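Search this site
Type and press enter

Print this page | E-mail this article

The arm that let go

Manuela Bellini keeps a logbook, a real one with a cloth spine, and the entry she wants me to read is from a morning in June. It is four lines long. The second line says "L gripper opened, no command." The third says "again." The fourth is a word we don't print.

Bellini runs testing at Klinhom, a small outfit that hangs and unhangs clothes with pairs of robot arms and would like, one day, to sell the result to hotels and hospital laundries. I went in doubtful. I've been shown a good many laundry robots over the years and I still iron my own shirts. To her credit, Bellini didn't try very hard to talk me round.

"People ask me when it'll be in their house," she says. "I tell them to buy a clothes horse."

The fault she had agreed to discuss was a dropped garment. That sounds trivial, and I told her so. She disagreed, and spent the next half hour explaining why.

The cell had been running a long trial: pick a garment, get it on a hanger, get it on the rod, take it off again. Out of 1106 attempts, 58 ended with the left gripper opening when the software had told it to stay shut. The controller carried on as though it still had hold of the cloth. The arm went through the rest of the motion empty-handed, and each of those runs was marked as a success.

"That's the part that bothered me," Bellini says. "Dropping a shirt is nothing. The log saying we hung a shirt when we'd dropped it, that's a lie, and we'd been putting that lie in a chart."

The chart had already gone to an investor. She won't say which one.

It took her team most of the month to find the cause. The first theory was slippery fabric, which she never believed. The second was a software update from Vokley, the supplier of the gripper controllers, and a good deal of ill feeling went back and forth by e-mail before that one was dropped too. The real culprit was a connector. When the wrist turned far enough, the cable pulled on its plug, power to the gripper dipped, and the gripper restarted. On restarting it went to its default position, and its default position was open.
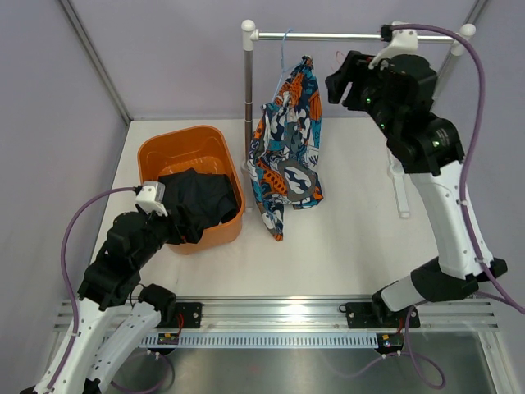
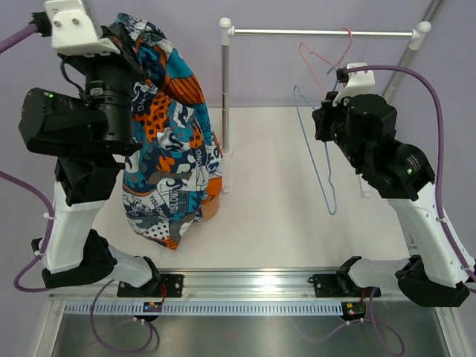
Is a dropped garment a safety problem?
On its own it is a nuisance, but a gripper that opens by itself after a power dip could do the same while holding something heavy or hot, and that makes it a safety fault in any machine working near people.

Bellini is blunt about whose mistake the default was. "Ours. We picked open, years ago, so you could get your fingers out if it grabbed you. That's a decent reason. Then we forgot we'd picked it, and we never asked what happens if it's carrying something."

I asked whether closing on restart would be any better. She pulled a face. A gripper that clamps down when the power comes back is a worse thing to have your hand in, she said, and she wouldn't sign off on it. What they settled on is duller. After a restart the gripper now holds wherever it was, the arms stop, and a person has to walk over, look, and clear it. The cable got more slack and is tied further from the plug.

They ran the trial again for 300 attempts. No openings. She gave me that figure without much enthusiasm, and I'd suggest treating it the same way. The old fault turned up in roughly one run out of 19, so a clean 300 is a good sign for this particular connector in this particular cell. It tells you very little about what the cable will be like after a year of bending in a hospital basement, where the people on shift have sheets to move and won't be reading a logbook.

She didn't argue. "I'd want a year. I won't get a year."

There was also the matter of the chart. Klinhom did send a corrected version, she says, and the investor's reply was one line. She thinks the bigger failure was letting the machine mark its own homework. Every run is now checked against video by someone who wasn't at the bench, and runs nobody can judge are counted as failures. The headline number went down. The marketing side, such as it is, wasn't pleased.

"Good colour on their faces that day," she says.

A competitor, Jernora, claims its arms "never drop an item". I read her the line off my phone and asked what she made of it. She wanted to know how many times they'd tried, and who was watching. I had put the same question to Jernora before the visit. The company sent me a brochure.

Before I left I asked if she'd let the thing handle her own clothes. She considered this for longer than I expected.

"Tea towels," she said.

We use cookies to remember your settings and measure traffic. By continuing to browse you accept our cookie policy. OK

Print this page | E-mail this article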